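Workshop Tips: Comparing Hand-Held Grippers Before You Commit to a Set

Compiled by Tõnu Ķēniņš, 09/06/2023

These notes apply to hand-held grippers with printed marker targets, used in pairs or singly at household furniture. Most were written while comparing the Akel and Nikgate jaw sets on the same body. A few carry over to a fixed arm.

Start with the jaws off. Check the trigger return by hand, then with the jaws fitted, then with the jaws closed on a piece of dowel. A trigger that returns cleanly in the first two cases and drags in the third has a bent link or an overtightened pivot. Back the pivot screw off an eighth of a turn and repeat. Don't lubricate the pivot until the drag has been located.

Run 100 open-and-close cycles per jaw set before recording any result. New pads bed in over that period and the closing force drifts. Write the count on masking tape and stick the tape to the storage tub, not to the gripper body, where the residue will collect grit.

Use the same objects for every set. My standard tray is a clothes peg, a lip balm, a flat compact, a bottle cap and a short length of cord. Flat objects separate one jaw design from another much faster than round ones. Pick each item up from a hard surface, then from inside a container with walls on four sides. Log the two surfaces on separate sheets.

Clean marker faces with a dry microfibre cloth. Alcohol wipes lift toner from laser-printed labels and leave a grey haze over the white areas. If a label has bubbled, replace it. Matte label stock is worth the extra cost under ceiling lighting; gloss stock produces a highlight that can erase part of the pattern at certain wrist angles. 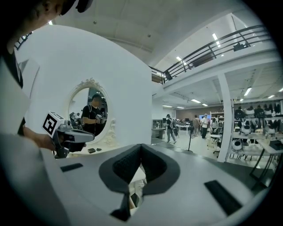
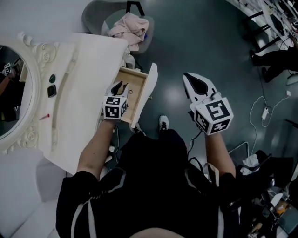
Drawers are the test I weight most heavily, and they are the one most often left out of a comparison. Reach matters less than the clearance behind the jaws. Measure from the jaw tip back to the widest part of the body, marker mount included, and compare that figure with the inside depth of the drawer. A cube mount of the type on the pair at the vanity drawer is mounted on the body while the fingers point down into it, and that is the arrangement to aim for. If the mount meets the drawer side before the tips meet the bottom, fit longer fingers or move the mount back along the body. Moving the mount means recalibrating, so try the fingers first.

A mirror adds a second problem. Any tracking camera that can see the glass may pick up a reflected marker as well as the real one. Reflected patterns are reversed and most decoders reject them, but not every decoder does so at low resolution. Test with the gripper held still, facing the glass, and look for duplicate detections in the log. On the Zarei controller I had 3 in a single session, all at steep angles. Hanging a tea towel over the glass for one control run will confirm the source.

Route cables down the inside of the forearm and fix them with a loose hook-and-loop strap at the wrist. Leave enough slack for full elbow extension. Loops on the floor should be taped flat or coiled against the skirting board before anyone steps backward.

Compare weights with the cable attached. The heavier of my two bodies is 259 g with jaws, and the difference from the lighter one becomes noticeable in the forearm after a long set of drawer picks. Alternate the order of the jaw sets between sessions so that fatigue doesn't count against whichever is tested second.

Store jaws closed on a strip of cardboard. Pads left pressed directly together over the April break took a set and needed replacing.

Related items
Choosing pad rubber for small jaws
Cakinari wrist mount: fitting notes
Label stock for printed markers
Removing tape residue from ABS
Drawer runners: cleaning and waxing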